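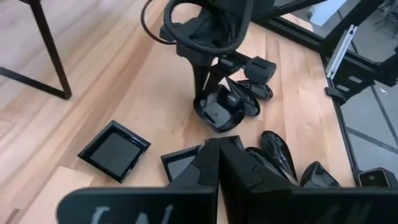

Speaker notes: Storage and labelling in shared workplaces
Flarbridge Adult Learning Service, staff briefing, 16th June

Opening (allow 3 minutes)
Welcome colleagues from the Jindow and Vernell centres. Remind those present that the fire exits are at the rear of the hall and that the slides will be placed on the staff pages after the session.
State the purpose of the briefing: to set out the new arrangements for shared stores, which come into force in July at all centres.

Slide 2: Background
The stock check carried out this spring recorded 2,866 items held across the service. Of these, 113 could not be matched to a course, a room or a budget. Most were small parts and spare fittings kept in drawers after the course they were bought for had closed.
Pause here. Colleagues at Vernell have asked that the figure for their centre should not be read out, and it does not appear on the slide.

Slide 3: What the policy requires
Each store is to have one named keeper. The keeper holds the list and signs for any item leaving the building.
Labels are to be printed, in black on white, and fixed to the front of the shelf. Labels on lids are no longer accepted, as lids are often exchanged between boxes.
Items without a label at the end of term will be moved to the central store at Leone House and held there for 20 working days. Requests for their return should be made in writing by the head of course.

Slide 4: Small parts
Read the first paragraph of section 4 aloud. Stress the word "sorted". Parts should be sorted before they are put away, and tutors should allow time for this within the lesson.
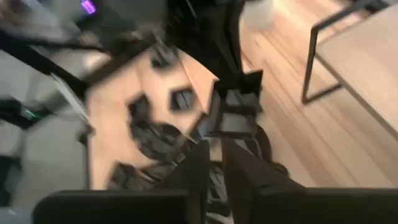

Slide 4. Dark items on a light wooden surface.
If asked about the cost of new trays, say that centres may order from the existing supplies budget. No separate fund has been set aside.

Slide 5: Shared rooms
Evening courses at Jindow use the same benches as the day courses. Benches are to be cleared by the group that has used them, and anything left out is to be reported to the front desk and not moved by the next group. Acknowledge that this has caused some difficulty in the past year.

Questions
Take questions on the policy only. Matters concerning individual rooms should be sent to the centre office. The feedback form is on the last slide; leave it on display while colleagues go out.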